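Search stories, topics, recipes
April
By Oyelaran

The arm that wouldn't let go

The first mug to die at Gandwood was a gift-shop number with a chip already in it, and it was not much mourned. The next one belonged to the accounts department. That was when the lab started keeping a log.

The job sounds like something you'd hand a bored eight-year-old: lift a mug from the tray, set it on a coaster, repeat. Two arms do it, running on control software called Plellska, and over the summer they got through 2,813 placements without so much as a dribble of drama. Then the left gripper began to hold on. It would lower its mug neatly, report the job done, and travel home with the mug still in its grasp.
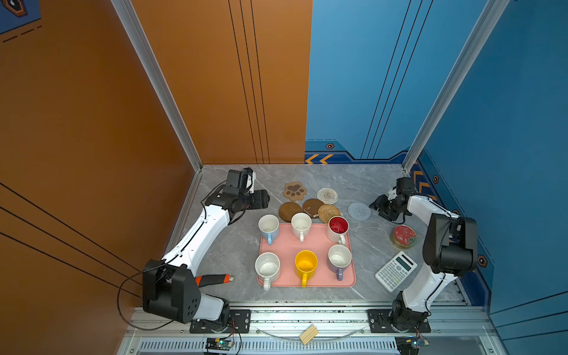
Mugs in the tray, coasters up the back, both arms over the table at Gandwood.

The log, now 104 pages, reads like the diary of a disappointed parent. Dirt was blamed, then the cable, then the humidity. The culprit was a timer. Plellska gave the jaws 600 milliseconds to open and took their word for it. As the gripper wore, it needed a shade longer, and the software never checked.

Funny with crockery, less so with fingers. One technician reached in for a mug the system swore it had released, and got a decent bruise and a new appreciation for the stop button.

Tidico, which supplies the grippers, has since added a position check. The arms now wait until the jaws are open before they move off, and everyone keeps their hands out until the power is cut. The repair bill came to $3,338. Accounts would like its mug added to the total.

We use cookies to improve your visit. Accept all | Manage preferences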